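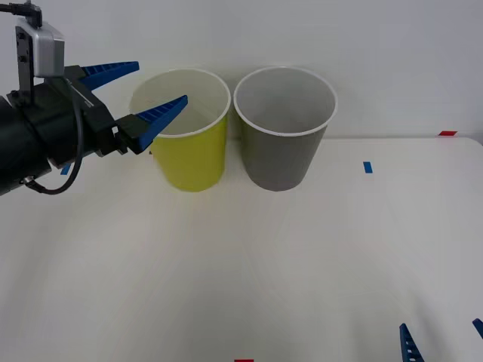
Sernus Patrol Light, clip-on model

I ran a neighborhood watch in Trekville for four years before I started selling gear, so I'm picky about shoulder lights. The old ones we wore dug into my collarbone and quit halfway through a November walk. I got tired of it and went looking, and the Sernus is the one I ended up stocking!

It clips to a vest, a jacket or a backpack strap and runs up to 60 hours on the slow flash. Steady white is much hungrier, so bring the charging cord if you're out all night. You get red, blue, amber and white – please check your local rules before you use red and blue together, because in plenty of towns that's for sworn officers only.

The clip is stiff at first. Mine loosened up after a couple of weeks (my thumb was grateful).

Price: $64
Item number: 767
In the box: light, clip, magnet mount, charging cord

We also carry the Hetex vest, which has a loop in just the right spot for it. Group orders for watch teams and small departments go through me – write to Jericho Sison at the Tierney Street store and tell me how many you need.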